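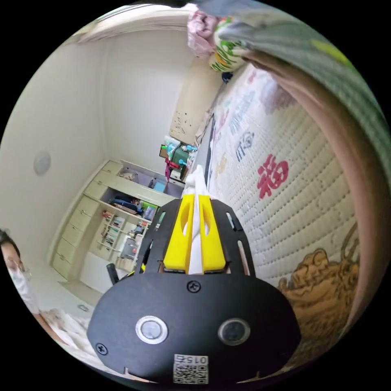

Bedroom, with quilted mattress.

Date: January 27, 2019
From: Norbert Nyitrai
To: household list
Subject: Re: Re: fitted sheets (was: is there a law)

Mwende Mrema wrote:

> I have now bought a sheet marked "double, deep" from Lirico and a sheet
> marked "double, extra deep" from MacLeod, and the extra deep one is
> shallower. I held them up against each other on the landing. Has
> anyone had a sheet from anywhere that stays on all four corners until
> morning? I am prepared to pay silly money. Also, does washing at 60
> shrink them or is that something my mother made up?

Mwende,

Your mother is right, I'm afraid. Cotton shrinks, and it does most of it in the first hot wash, which is why the sheet that fitted on the night you bought it springs off the corner a week later and gets you behind the knee. I now wash a new one at 60 before it goes anywhere near the bed. If it still fits after that I keep it. If it doesn't, Lirico will explain that they can't take back washed linen, and you will have a dust sheet.

As for the depth, "deep" means whatever the shop was feeling that morning. Measure the mattress up the side with a proper tape, add a hand's width for tucking under, and ignore every adjective on the packet. If there's a topper or a quilted protector, measure with it on. I left mine off, and had three months of a sheet pulled so tight you could have played it. 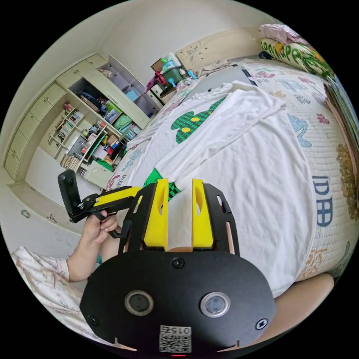
Same bedroom again.

On the money question: I went up to the 1007 thread count in the January sales, a number so exact I assumed somebody had checked it. It is a lovely sheet. It slides about like a fried egg. The old 328 from Lavasach, bought when I was broke, has a rougher weave and grips the mattress far better, although it has gone the colour of weak tea.

Elastic is the other thing. You want it running the whole way round the hem. A lot of them only have it at the corners, and those are the ones that wander. Turn the packet over, it's usually in the small print next to the tumble drying.

I have also tried the clips on straps that go underneath. They work, but changing the bed becomes a job for two people and a torch.

Jintana swore by flat sheets and hospital corners last time this came up, and got no thanks for it. 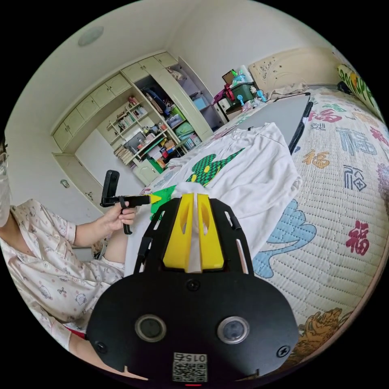 Fanni Juhász wrote back that hospital corners are all very well until you share a bed with someone who kicks, and that she has gone over to a sheet one size up, with the spare folded under at the foot end. She doesn't measure anything.

Norbert

Recent threads
Re: fitted sheets (was: is there a law)
Pillows, when to give up
Biris kettle, lid again
Lajos Szilágyi: limescale, part 4
Duvet covers and how to get inside one
Moths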